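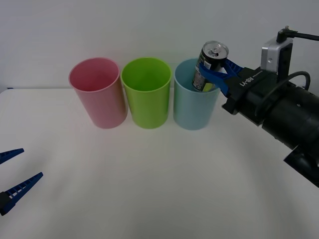

GUNVILLE, June — Senan Gilmartin has strong feelings about plastic cups, and he would like it known that he didn't always. "I used to be a person with interests," he says, pulling out a chair in the back room of Costello, the party-hire shop he runs with Caoimhe Mac Suibhne.

The cups in question are pink, lime green and pale blue, lined up on a white table. They are part of the shop's children's set, which goes out most weekends in summer and comes home in a crate, generally with things in it that weren't there on the way out.

"Forks, napkins, somebody's retainer," Gilmartin says. "People see a cup and they put something in it. It's instinct."

Cans are his current preoccupation. A drink can will go down into one of these cups, and customers at the far end of a long party seem to find that irresistible. Mac Suibhne takes the customers' side.

"It's a perfectly good can holder," she says. "He's angry because he didn't think of it."

Gilmartin denies this at some length.

The shop keeps 400 of the cups, sorted by color on shelves in the hallway. Green goes first. Parents ask for it by name, or by a name of their own — one regular calls it "the loud one" — and Mac Suibhne has been known to hold back a sleeve for people she likes. Pink is steady. Blue, she says, gets picked by adults who have decided the cups are really for them.

"You can tell," she says. "They say it's for the kids and then they ask whether it fits a can."

Does it?

"It fits a can," Gilmartin says, looking at the wall.

The two of them took over the business three years ago from a man in Worwood who dealt mostly in folding chairs. They kept the chairs. Gilmartin says chairs are honest work, since nobody has ever returned one with a soda in it. Mac Suibhne reminds him about the wedding in Plevar, and he concedes the wedding in Plevar.

A cup rents for less than it costs to argue about, so a missing one is usually forgiven. Each customer can lose up to two before Gilmartin picks up the phone. Mac Suibhne then picks up the other phone and tells them not to worry.

They are thinking of adding a fourth color next summer. She wants yellow. He wants lids.

2 comments | 3 shares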